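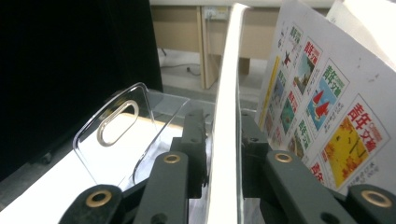
Small plastic items and the sorting decision

Posted in March by the Plavum Household Waste Study
6 shares – 2 comments

The earlier sections dealt with packaging, where most households knew what they were expected to do even if they did not always do it. This section deals with small plastic items that are not packaging: cases, clips, trims, lids without a container, parts of toys and parts of appliances. Council leaflets in both study towns say little about them. Terkero's leaflet has a line asking residents to keep "hard plastics" out of the kerbside box, and Kartha's does not mention them.

We asked the 277 households taking part in the diary study to write down every small plastic item they decided to get rid of, where they put it, and what they thought it was made of. The diary ran for six weeks. Households were not told the right answer for any item while it was running, and the collection crews were not told which homes were taking part.

The first finding is that people often put off the decision. A large share of entries record an item being moved from one place in the home to another before it left the house at all. Kitchen drawers were the most common stopping place, followed by window sills and the top of the fridge. Many diary keepers used the same word for this stage, "parked", although it did not appear in our instructions. An item could stay parked for the whole diary period, in which case we recorded it as unresolved and left it out of the disposal totals.

Clear items and white items were treated differently from each other. A clear plastic phone case and a curved white plastic strip, both shown in Figure 2, fall on either side of this divide. Respondents tended to describe clear plastic as recyclable because it looked like a drinks bottle. White plastic was more often described as "part of something", and was kept in case the thing it belonged to turned up. Neither rule is a good guide to the material. Clear items may be made from any of several plastics, and some of these are flexible ones that sorting plants do not want. White trim may be perfectly acceptable at a household recycling site.

Phone cases deserve a separate comment. They came up in the diaries more than we had planned for, and the coding sheet had to be changed in the second week to give them their own line. Few were recorded as broken. The usual reason for getting rid of one was a change of phone, and the case was often passed to a relative or left with the old handset. Where a case did go into a bin, the choice of bin seemed to depend mainly on which one was nearer. Several households in Kartha, where the recycling box is kept outside, wrote that they would not go out in the rain for something so small.

Size mattered in a second way. Some respondents believed that anything smaller than a hand would fall through the machinery at the sorting plant and be wasted, so they put it straight in the general waste. Others had heard the same thing and responded by packing small pieces inside a larger container, such as a yoghurt pot or margarine tub. The operators we spoke to asked people not to do this. A tub filled with mixed plastics is heavier than expected and is likely to be thrown out whole.

The two towns differed less than we expected. Terkero has a staffed recycling site with a cage for hard plastics, and we had assumed that its residents would use it for small items. They did use the cage, but for garden furniture, storage boxes and large toys. Small items were taken along only when a trip was already being made for something else. In Kartha there is no such cage, and small items went to general waste or stayed in the drawer.

Household make-up had some effect. Homes with young children reported more items and made quicker decisions, mostly in favour of general waste. People living alone reported fewer items and kept them longer. Older respondents were more likely to mention a possible repair or later use, and they were also more likely to name one: a strip to stop a drawer rattling, or a lid to stand a plant pot on. We did not check whether these uses were carried out.

There are limits to what the diaries can show. An item that is never thought about is never written down, and the true number of parked objects is certain to be higher than our totals. Taking part may also have prompted some people to clear out a drawer they would otherwise have left alone – the first week has noticeably more entries than any later one. We have kept those entries in but report them separately in the appendix. Material names given by respondents were treated as opinions and were not tested.

The next section compares the diary entries with the contents of the general waste bins sampled on the Tuesday collection rounds.

Sign up to the Plavum newsletter to hear when new sections are published. You can unsubscribe at any time.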